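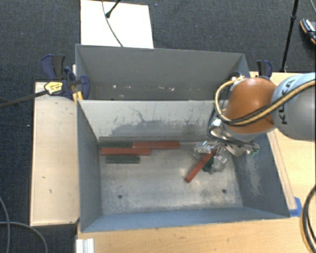

Divided metal bin – repaint the inside or leave it alone?

tonidik61
Posted 2026-03-03
So I have this big gray sheet-metal bin, the kind with a divider wall that gives you a smaller section in back and a bigger one in front. The bar blocks live in the front, red and dark green mixed together. My question is about the floor of the front part. It's bare metal and pretty beat up, scuffs everywhere and those cloudy light and dark patches. I'd like to paint it before April. Has anyone done this? Also there are two small round holes in the floor, one toward each side, and I can't decide if I should plug them first.

plumach
Leave it bare! I painted the inside of one a few years back, two coats, let it cure for 8 days, felt very proud of myself. Then we went back to dropping blocks in it and I was picking paint flakes out of the corners for months. Bare metal just gets uglier, and I can live with ugly.

Halima Shemweta
I'm going to disagree with plumach. Paint holds up fine if you prep for it. Scrub with dish soap, let it dry all the way, scuff it with 400 grit, wipe it down, then primer. What did you use for primer, plumach?

plumach
uh. no primer

Halima Shemweta
Well there you go :)

womura_b
Don't plug the holes. If you ever wash that thing out you'll be glad the water has somewhere to go. Mine doesn't have any and I have to tip the whole bin on its side, and it is not a light bin.

tonidik61
OK, holes stay. I hadn't thought about washing it, I mostly just wipe it with a rag and call it good.

Benedicta Lamptey
Different idea – skip the paint and cut a rubber mat for the front section. It's quieter, it covers the scuffs, and you can pull it out and shake it. I did mine with 3 mm sheet from a roll and a utility knife. If you want to keep the holes working, trace them on the underside before you cut.

womura_b
A mat traps grit under it though, and damp too if you're in a humid place. I had one for a summer and there was rust under it when I peeled it up.

Benedicta Lamptey
Mine comes out every couple of weeks so I haven't seen that. But sure, if it's going to sit there all year, don't.

Halima Shemweta
Are you planning to split the colors while you're at it, green in back and red in front? The divider's right there.

tonidik61
Tried it. They were mixed again by the next afternoon and I gave up. I think I'll get the primer and do a test patch on the pale area near the front, it's the worst looking part anyway. If it flakes I'll order the mat.

plumach
post how the patch goes, I still have half a can of that gray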